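The Second Ferry to Trakavlow

Bríd Nic Giolla had been up since four, and she was so happy she could have kissed the wharf. The fog was lifting off the harbour in long grey rags, the gulls were screaming over somebody's chips from the night before, and out past the breakwater came the ferry, the old Gondonon, with her funnel painted the colour of tomato soup. What a boat! She had been on the island run longer than Bríd had been alive and she still came round the point like she was leading a parade.

In the bag on Bríd's shoulder were two jars of marmalade, a wool jumper, and the accordion reeds her grandfather had asked for in April and then asked for again in every letter after. He wrote beautiful letters. They were mostly about weather and tides and who had died, and he signed them with his full name in case she had him mixed up with some other grandfather.

"Trakavlow?" said the man at the ticket window.

"Trakavlow!" said Bríd, much too loudly, and a dog woke up.

She took a seat on the top deck, right at the front where the spray gets you, and she would not have swapped it for a throne. The engines shuddered. The ropes came in. And then the whole town began sliding backwards, the bakery and the bowls club and the Rarkitz cannery with its broken clock, all of it shrinking until she could have put it in her pocket with the peppermints.
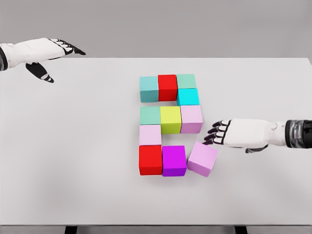

Han reckoned she was mad to sit up there, and shouted as much from the stairwell with a thermos under one arm. It would be blowing a gale past the lighthouse, there was a perfectly good saloon downstairs with a heater in it, and did she know that her hat was already gone?

She put a hand to her head. It was! She leaned over the rail and there it went, her good green hat, bobbing along in the wake as if it had somewhere to be.

"Let it go!" she yelled. "It's having a lovely time!"

Han came up anyway, complaining on every step, and they drank the tea out of the one lid, passing it back and forth and scalding themselves each time the bow dropped. Past the lighthouse it did blow a gale. The swell came in green and enormous from the south and the Gondonon went up every hill of it groaning and came down the other side with a thump that rattled the lifeboats. Bríd sang. She sang the one about the drowned fiddler and the one about the bishop's goat, and Han, who claimed to hate singing, came in on the chorus half a beat behind.

Then the island was there. It rose up out of the rain all at once, black rock and yellow gorse, with the row of white houses above the slip and smoke going sideways from the chimneys. She looked for his and found it straight away, the one with the blue door, and in front of the blue door stood a very small figure in a very large coat, waving a tea towel over his head.

"He'll catch his death," said Han.

Bríd was already halfway down the stairs with the bag banging on her hip, fishing for the reeds so she could hold them up where he'd see.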